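Last updated Friday, December 21, 2018

# Renting the Bustberg hall kitchen: common questions

**Who can book the kitchen?**

Anyone living in Cikunville or Bustberg, and any club or small business based there. You need to be over 18 to sign the form.

**What does it cost?**

The charge is 30 for a half day and 11 for each extra hour. A half day is four hours, and setting up and clearing away count as part of your time. Regular users pay monthly.

**Do I have to rent the main hall as well?**

No. The kitchen has its own door on the Doležal Street side. If someone else has the hall, please keep the serving hatch shut.

**What equipment is included?**

The oven, the hob, the fridge and the hot water urn. The oven is a Mavico 851 and takes a while to heat, so switch it on when you arrive. The microwave is 800 watts, so check the timings on packets meant for stronger ones. Bring your own knives, tea towels and foil.

**Are there trays and serving dishes?**

Yes, in the low cupboard. They can be used in the hall too, but must be back in the kitchen before you lock up. Wash them by hand – the plastic ones warp in the dishwasher.
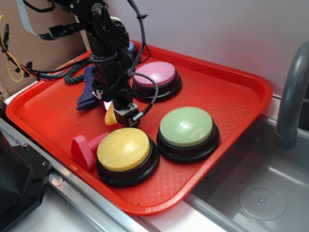
*Red-orange serving tray on the counter by the sink.*

**Can I leave food in the fridge overnight?**

Only if you have the kitchen again the next morning. Label it with your name and the date. Anything without a label is thrown out.

**Can I sell food I make there?**

Yes, but you must be registered as a food business and send us a copy of the registration before your first booking. This also applies to cake stalls that run every week. A single charity sale is fine without it.

**What about rubbish?**

Food waste goes in the brown bin outside. Take glass home with you.

**How do I cancel?**

Email the bookings address at least seven days ahead for a full refund. After that we keep half.

**Is the kitchen open all year?**

It closes for two weeks in July for deep cleaning. The dates go on the noticeboard in spring.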